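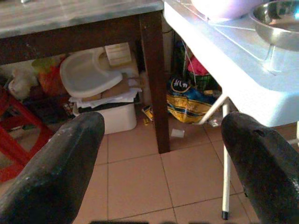
Wanted: a patient person to help me sort out my kitchen (paid, part-time)

Posted March 31, 2022

Hi! I'm Danica Hudec, I live in Kiltby, and I am looking for a helper for the kitchen and the little back hall next to it. I've been putting this ad off since November and my sister says if I don't post it today she's going to write it for me, so please forgive the rambling.

The short version: things go under the table and they don't come out again. It's a good table, dark brown wood with a gray top, and I love it, but the space underneath has turned into the place where we push whatever we don't want to decide about. There's a white plastic high-chair tray down there sitting on top of a bin. My youngest is in second grade! There are bags, cardboard, crumpled white stuff that is either cloths or paper, a red stool I keep meaning to put back into use, and plenty more behind all that. The tiles could use a good going-over too, there are scraps and an old packet on the floor.

What I'd like help with

Pulling everything out from under the table and going through it with me. I want to be there for this part because I'm sentimental and also because some of it belongs to my brother-in-law.

Making piles. Keep, donate, recycle, trash, and a small one for "ask Anil" (that's Anil Chowdary, my upstairs neighbor, we've been sharing storage for years and the line between his things and mine is pretty blurry by now).

Sweeping and mopping the peachy tiles once they're clear, and getting into the grout lines with a brush. I have the brush. I have three, I just found out.

Setting up something sensible so the mess doesn't creep back. Maybe a shelf, maybe bins with lids, I'm open to ideas. I priced a built-in unit from Flemico and it came to $345 before delivery, so if you can talk me into something cheaper I'll be thrilled.

After that, if we get along, there's the back hall (coats, boots, a vacuum with no bag) and the pantry closet, where I think we could easily lose an afternoon to the spices.

Pay and hours

I'm paying $400 for the kitchen, split over two or three mornings, whichever works for you. If you take on the hall and the pantry closet too, it's $550 for the whole lot. I'll give you $50 of that on the first morning so you're not waiting on me, and the rest when we finish. Cash or check.

Mornings are best, after the school drop-off. I can do a late afternoon if you don't mind kids wandering through asking for crackers.

Who I'm looking for

You don't need to be a professional organizer, though if you are, great, tell me about it. I care a lot more that you're kind about other people's stuff. I had somebody in a couple of years ago who made a face at every single thing she picked up and I ended up hiding half of it in the bedroom till she left.

You should be OK with kneeling and reaching, this is low-down work and the corner by the wall is a tight squeeze. I have knee pads you can borrow. Nothing should be terribly heavy. If we do hit something heavy, Mudassar from across the street has offered his arms and his hand truck.

Please be comfortable saying "Danica, you don't need this." I may argue. Say it again.

Two more things: we have a cat, Gundum, very old, very friendly, sheds on everyone. And I'd rather not use strong bleach in the kitchen, so if you have a favorite cleaner bring it along and I'll pay you back.

What happens to the things we clear

Bereket Gashaw collects household items for families who've just moved into the area, and he'll come by with his van at the end. So anything clean and in one piece goes to him. I'd love for that tray to end up with somebody who has a baby to go with it. Plastic bags go in the recycling drop at the Bhardwaj store, and I'll drive those over myself.

How to get in touch

Write me a note through the Kiltby neighborhood page, or leave one in the mailbox with the blue lid. Tell me your name, which mornings you're free, and a little about a messy spot you've dealt with before, your own counts! If you have somebody I could call who'd say nice things about you, put their number in too, but it isn't a must.

I'll get back to everyone, I promise, even if it takes me a few days. Then I'd like you to come over for coffee and take a look before you say yes, so there are no surprises on either side. Decha Panyasiri did this kind of job for my mother and he said seeing the room first saved him a lot of grief.

Teenagers are welcome to apply if a parent is fine with it. Two friends who want to do it together and split the pay, also fine, there's room for two if one of you takes the tiles.

Coffee and lunch are on me both ways. Thanks for reading all this!

Danica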